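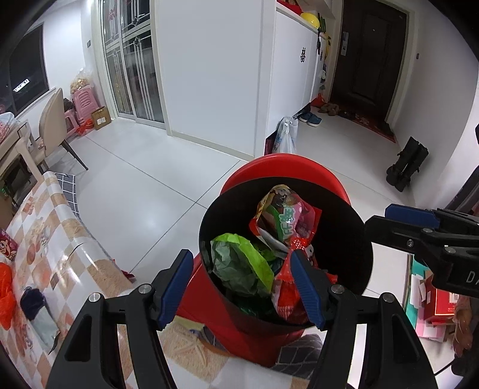 前回の報告の数字では、パッドを替えた効果なのか、操作する人が慣れただけなのか区別がつかない、とミーケ・ランブレヒツさんから返事をもらった。指摘のとおりで、今期はその区別をつけることに時間の大半を使った。結論を先に書くと、区別は一部しかついていない。Davanis助成の中間報告として、わかったこととわからないことを分けて記す。

1. 今期の作業範囲

対象は手持ちグリッパーの指先パッド2種(溝のある青いパッドと、従来の平らなパッド)、手元カメラ2種(Alitzの広角と標準)、それに記録した動作をアームで再生するときのコントローラ(Wetumの現行版と試験版)である。計画書ではこの三つを同時に比較することになっていたが、同時に動かすと何が効いたのか読めなくなるため、パッド、カメラ、コントローラの順に分けた。そのぶん進行は遅れている。

作業場所は実験室の作業台から一般の住居に移した。居間と食卓のまわりで、菓子の空き袋をごみ箱に入れる、箱を起こす、袋をよける、といった短い動作を両手の2台で行う。作業台の上では立方体と円筒しか扱っておらず、あの成績を住居に当てはめてよいという根拠は、当初から薄かったと考えている。

2. パッドの比較

パッドごとに30回ずつ、薄い包装袋をつまんで移す動作を行った。青いパッドでは落下が4回、平らなパッドでは12回だった。これだけ見れば青いパッドの勝ちになる。

ただし、この差をそのまま受け取ることは勧めない。平らなパッドを先に、青いパッドを後に行っており、順序を入れ替えた回がまだない。袋の種類も揃えていない。つるつるした袋と、しわの寄った袋とでは、つまみやすさがまるで違う。さらに、落とした回のうち何回かは、指が袋に届く前に操作者が握り始めたもので、パッドの材質とは関係がない。イェレ・ムルダーはこれらを失敗に数えるべきだと言い、私は除くべきだと思っている。集計表には両方の列を残した。

箱をつかむ動作では、二つのパッドに目立った差は見つからなかった。青いパッドの供給元であるMulder社の資料には「硬い物にも柔らかい物にも有効」とあるが、少なくとも硬い物については、今期の記録からその主張を支える材料は出ていない。

3. カメラの比較

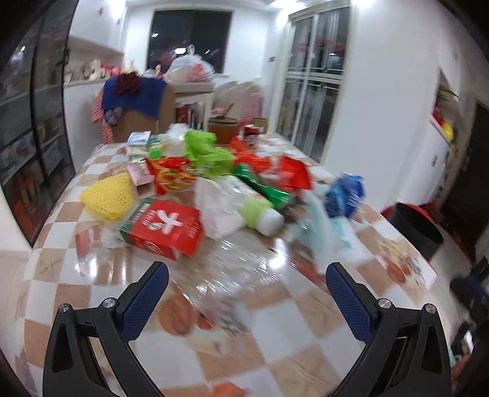
図2 食卓での作業。指を開き、箱や袋の重なった山に向けたところ。

広角レンズは、指先と部屋の奥が一度に入る点では便利である。位置推定が途切れる回数も減った。壁や棚や床の目地など、手がかりになるものが多く入るためと見ているが、確かめたわけではない。

困るのは反射である。光沢のある敷物やガラス戸の近くでは、推定した軌跡が横に跳ねることがあった。標準レンズでも同じ場所で跳ねたので、広角に固有の問題とは言えない。夜の窓が映り込む時間帯を避ければ改善する、という意見が班内にあるものの、昼の記録がまだ少なく、判断は保留する。

もう一つ、2台の手が近づくと互いに相手のグリッパーが画面に入る。これを背景の動きとして処理してしまうと軌跡がゆがむ。マスク処理を入れた版では見た目の跳ねが減ったが、軌跡の真値を測っていないので、滑らかになったことと正しくなったことを同じ意味で報告することはできない。来期は外部の計測装置を短期間だけ借りて、ここを先に片づけたい。

4. コントローラ

Wetumの試験版は、遅延が小さいという触れ込みで導入した。測定では、指令から指が動き始めるまで45ミリ秒。現行版の測定は同じ条件で取れておらず、比較表のこの欄は空けてある。以前の報告に載せた現行版の値は負荷なしで測ったもので、横に並べるべきではなかった。訂正する。

使った感触としては、試験版のほうが握り込みの途中でためらうような動きが少ない。ただ、感触を言ったのは試験版だと知って操作した者ばかりである。どちらの版か伏せて操作する回を設けるまでは、採用の理由にしないでほしい。

5. 計画からのずれ

住居での記録は予定より少ない。準備と片づけに手間がかかり、物の配置を毎回どこまで戻すかでも意見が割れた。完全に戻せば比較はしやすいが、住居で行う意味が減る。いまは、動かした対象だけを戻し、まわりは触らないという中間の方法をとっている。最善かどうかは疑わしい。

バッテリーの交換で記録が中断した回は、別ファイルに分けて集計から外した。ファイル自体は消していない。

6. 来期の予定と依頼

パッドは順序を入れ替えて同じ回数をもう一度行う。袋は種類ごとに分けて記録し、早握りによる落下には印をつける。カメラは真値の計測を先に行い、その結果が出るまで広角への一本化を見送る。コントローラは現行版を負荷ありで測り直す。

予算については、青いパッドの追加購入を7月まで待ちたい。現在ある分で再試験には足りる。かわりに、計測装置の借用費への振り替えをお認めいただきたい。見積書は月曜日に別送する。

なお、ランブレヒツさんから求められていた「どの組み合わせを推奨するか」という欄は、今回は空欄のまま提出する。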